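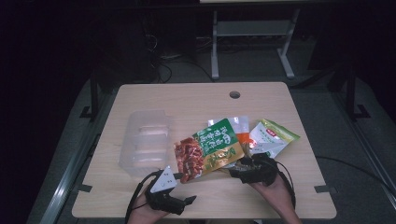 Mesa de clasificación: bandeja de plástico transparente y paquetes de aperitivos.

Tiempo de lectura: 3 minutos

Bremura busca personal para preparar lotes de alimentación envasada

En Bremura preparamos lotes de productos asiáticos de despensa para tiendas pequeñas y comedores de empresa. Abrimos 7 plazas de preparación de pedidos en el almacén de Rurkside, con incorporación en marzo. No hace falta experiencia previa en almacén. Se valora haber trabajado en reposición, cocina o envasado.

El trabajo

La persona contratada recibe una hoja de pedido, coge los paquetes de la estantería y los coloca en bandejas de plástico con compartimentos. Un pedido corriente mezcla bolsas de carne seca, aperitivos de varios tamaños y harinas o féculas. Cada bandeja se revisa en la mesa antes de pasar a la zona de cierre.

Tareas habituales:
- Comprobar que la bandeja está vacía, limpia y sin grietas.
- Separar los paquetes por tipo y por fecha de caducidad.
- Colocar las bolsas grandes primero y las pequeñas encima o en los huecos.
- Apartar cualquier bolsa pinchada o con el cierre abierto.
- Anotar las faltas en la hoja y avisar al turno siguiente.
- Dejar la mesa despejada al terminar.

El catálogo tiene ahora 463 referencias. Buena parte de los envases viene rotulada en chino, y durante la primera semana se trabaja con una lista de equivalencias que lleva el nombre en español, el color del envase y el código de estantería. No se exige leer chino, pero sí fijarse: hay bolsas de la misma casa que comparten colores y llevan productos distintos. La fécula de maíz, por ejemplo, se confunde a menudo con otras féculas cuando se trabaja deprisa.

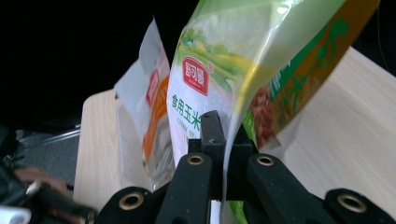
Yo empecé guiándome solo por el color y me devolvieron dos bandejas el primer día, cuenta Gebretsadik. Con las féculas hay que leer el código siempre, y la bolsa se coge por el borde, que si la aprietas por el medio se abre.

Turnos y condiciones

Hay turno de mañana, de 7 a 14 horas, y turno de tarde, de 14 a 21 horas. El turno se asigna al firmar y no rota, salvo acuerdo entre las dos partes. El contrato es de seis meses, prorrogable, con un periodo de prueba de quince días. El plus de transporte es de 46,10 euros al mes. El salario base es el del convenio aplicable y se detalla por escrito antes de la firma.

El puesto se hace de pie. Las cajas de reposición se mueven con carro. La empresa entrega bata, guantes y calzado. No se puede comer en la sala ni llevar anillos o pulseras durante el turno.

Requisitos

- Ser mayor de edad y tener permiso de trabajo en vigor.
- Español suficiente para entender la hoja de pedido.
- Carné de manipulador de alimentos, o disposición a obtenerlo antes de empezar. El curso lo paga Bremura.

Cómo presentarse

Las solicitudes se entregan en la oficina de Rurkside o se envían a través del portal de empleo Fliltiren, referencia 352. Hay que adjuntar un currículum de una página e indicar el turno preferido. La prueba consiste en preparar tres bandejas con hoja de pedido y dura menos de una hora.

Anuncio publicado el 20 de febrero de 2020. Se responderá a todas las candidaturas, también a las no seleccionadas.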